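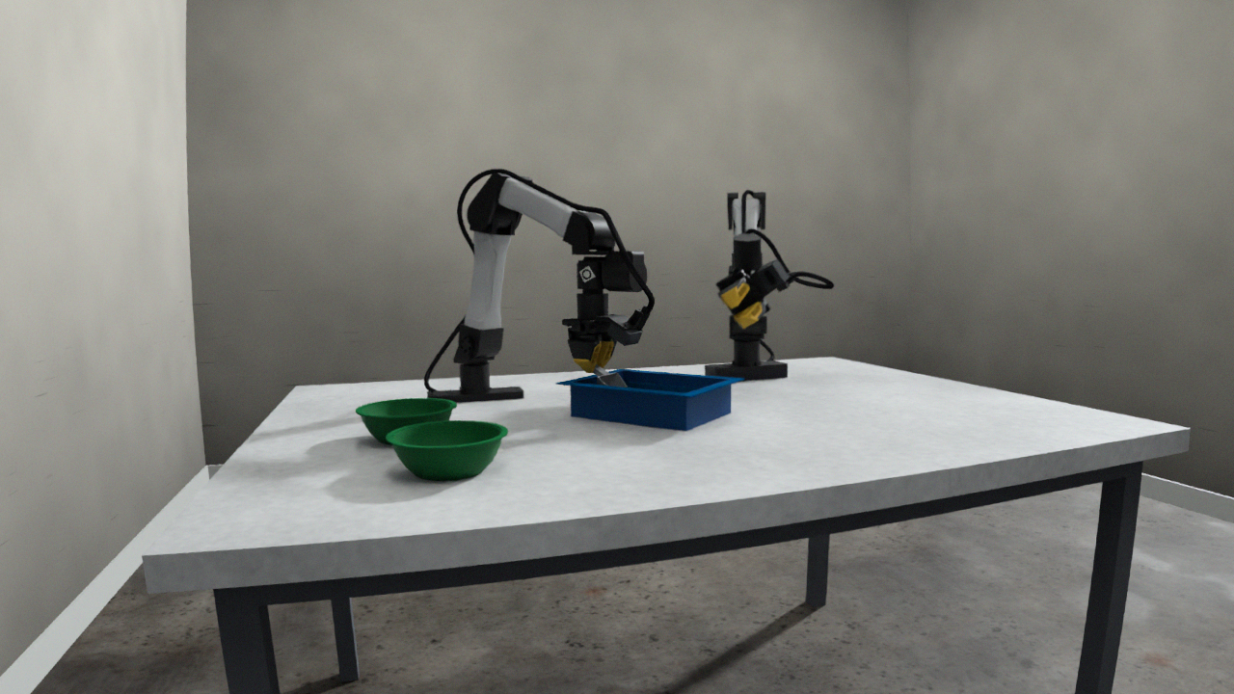
Notebook 9, p. 135

May 2020. Monologue audio, remote setup

Got a full run of the show through the new chain last night and I'm so pleased with it. Afonso Barros did the whole opening monologue from his kitchen in Mildale, eighteen minutes, no dropouts, and for the first time since we went remote it sounded like late night and less like a phone call to your aunt!

What changed: the Sarkonik box now sits first in line, straight off the lapel mic, before anything touches the laptop. Gain at 5, low cut on. The fridge hum is gone (he also unplugged the fridge, so I owe this a proper test with it running).

The laugh return is the part I really want to write down. We had 9 people from the writers' room on the call with their mics open, all mixed to mono and sent to his left ear only. He can hear them, he waits for them, and the timing comes back. You can hear it in the bit about the banana bread, where he holds the pause for ages and then goes in early on the tag, because somebody (Patrício, I'd know that wheeze anywhere) has already cracked up. Lovely stuff. Without the return he rushed that same joke in rehearsal and it died.

Delay on the return measured 135 ms with everybody on. Over 200 and he starts stepping on his own punchlines. Keep an eye on it when the band joins.

Still rough:

- desk piece: paper rustle is huge, try the mic higher on the collar
- guest segment on Fulleo drifts out of sync by the second break, clap again after each one
- the sting after the cold open is too loud against his voice, drop it 5 dB
- no fade on the goodnight, my fault, missed the cue

Raw tracks are on the shared drive under "kitchen 18", please don't rename them. If we're still doing it this way in October I want a second return for the band, right ear, same trick.

Next run: same gain, fridge ON, and I'd love to try the two-person sketch.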